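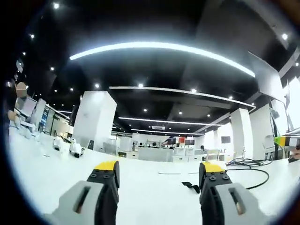 Kereama: teaching a gripper by hand
Student project report
Jhun Dalisay
2 December 2019

What the project was for

I wanted to find out how much a learning system could pick up about tidying if the only thing it ever got from me was examples. No written rules, no hand-tuned paths, just me doing the job over and over with a hand-held gripper and a camera fixed to it. The project took its name, Kereama, from the folder I first saved things into, and it stuck!

The job I chose was picking small soft things up off a floor and dropping them in a tub. It sounds dull, but soft things fold and slide and never land the same way again, so every example is a bit different from the last. I started planning in August and did most of the collecting on the open floor at Plondach, where they kindly let me work between the desks.

How I gathered the examples

Each example starts with the gripper open and pointing ahead, a short walk away from the object. I go in, close on it, lift, carry and let go. Then I stop the recording and throw the object somewhere new. I kept the fingertips in view the whole time because the system needs to see where they are compared with the thing it is meant to grab. The yellow tips were a great help with that, as they stand out well from a pale floor.

My first go at this was pretty rough. I moved at the speed I would normally tidy up, and when I played the recordings back half of the approach was a smear. Slowing down felt silly (I looked like I was sneaking up on a sock) but the difference was huge. I also learnt to pause for a moment before closing, which made it much easier to mark where the grab begins.

By the end I had recorded 400 examples. I went through every one and kept 177 for training. That stung a little! Most of the ones I threw out had the object sliding out of view behind a finger, or me changing my mind partway through.

The floor problem

Shiny floors are hard work. The ceiling lights show up in them as bright streaks, and the streaks shift as you walk. In the early training runs the system seemed to be more interested in the reflections than in the objects. I spread the recording over more parts of the room and came in from different sides, so the same streak never lined up with the same grab. Cables were the other thing. I had been clearing them away at first, then I decided to leave some lying about, as a real floor has them, and recorded 11 examples with a cable right beside the target.

What I found

I trained two versions, one on everything and one on the kept examples only. The smaller set gave clearly smoother approaches in playback, and I was thrilled with that. Both versions still struggle with dark, flat pieces of cloth, and neither is good at judging height just before closing.

What I would do next

More examples with dark cloth, for a start. I would also like a second person to do some of the recording, as everything the system knows at the moment has my habits in it, including a slight lean to the left that I only noticed while sorting. My notes and the sorting sheet are in the Astitz folder for whoever picks this up next year.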